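Kikimau Teaching Project: progress report for July

Dear Szabolcs Szénási and everyone at Zoltetti,

Thank you again for your patience over the spring, when we had rather less to show you than we'd hoped. I'm glad to say July has been a much happier month, and we now have 633 demonstrations recorded and checked, all of them led by a person at the controls.

Most of the gain came from slowing down. Our operators used to rush the last bit of the approach, and the arm learned to rush it too (it's a very faithful student!). Now each operator works for 30 minutes and then hands over, and the recordings are far smoother. We threw out nine sessions from the old way of working, which hurt a little, but Barta went through them twice and I trust the decision.

We've also moved on from single objects to a mixed tray, with things of different shapes lying near one another, so the operator has to choose a path in as well as a grip.

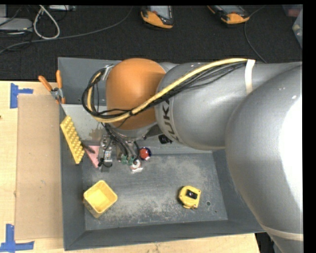 The KUKA arm over the mixed tray, with the gripper close to the pink triangular piece.

Small round things are still our weak spot, and I'd like to spend around three more weeks on them before we start the Govura trials. The budget is on track and we aren't asking for any change to it. What would help is an early word on whether you'd like the raw recordings along with the edited set, as the raw ones take up a great deal of storage and we'd need to plan for that.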